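# Set Up a Play Kitchen on One White Table

I love a good play kitchen, and you don't need a big wooden one with doors and shelves to have fun! A plain tabletop, a handful of toy food and a few pans will do it. I put this layout together at the Jalta playroom in March, and it took me 20 minutes. 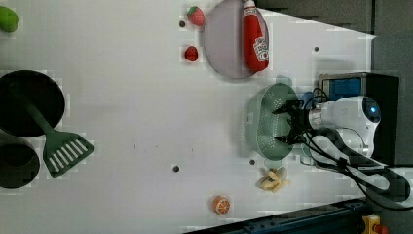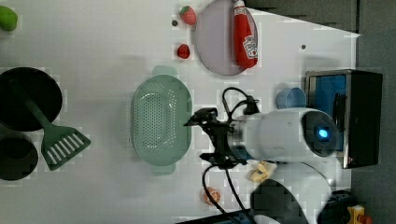
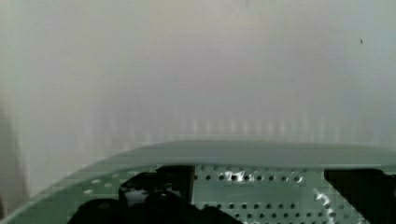
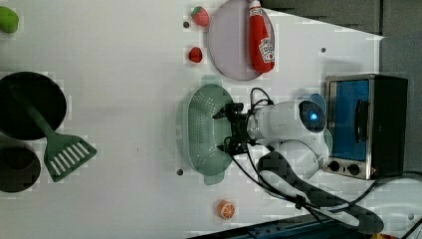
*First, second and fourth: the green colander with the plate, pans and play food.*

## What you need

- A colander, any color (pale green looks so fresh on white)
- A round plate
- A frying pan and a deeper pot
- A slotted spatula
- A ketchup bottle
- Toy fruit - strawberries, an orange slice, a bunch of bananas

## Steps

1. **Wipe the table.** White shows every crumb, so give it a quick once-over and let it dry.
2. **Start with the pans.** Put both on the left, frying pan at the back and pot in front. Lay the spatula across the frying pan with the handle inside and the head sticking out over the rim.
3. **Add the plate.** It goes toward the back, near the middle. Rest the ketchup bottle right on it - kids spot the red from across the room and head straight over!
4. **Scatter the fruit.** I like the two strawberries beside the plate and the orange slice down at the front. Leave gaps so small hands can grab one thing without knocking over the next.
5. **Place the colander last.** Keep it empty and within easy reach. It's the "sink," the "fruit bowl" and sometimes the hat.

## Games to try

**Wash the fruit.** Everything goes into the colander, gets a pretend rinse, then moves to the plate.

**Order up!** One child calls out a meal and the other cooks it in the pan. Ketchup on strawberries is a perfectly fine order.

**What's missing?** Take away 2 pieces while everyone's eyes are closed. Start with the big stuff for younger kids (the spatula is a good one).

## Putting it away

Fruit in the colander, colander in the pot if it fits, plate on top. I keep the whole lot in a Grodico bin with a lid, and it slides right under the table.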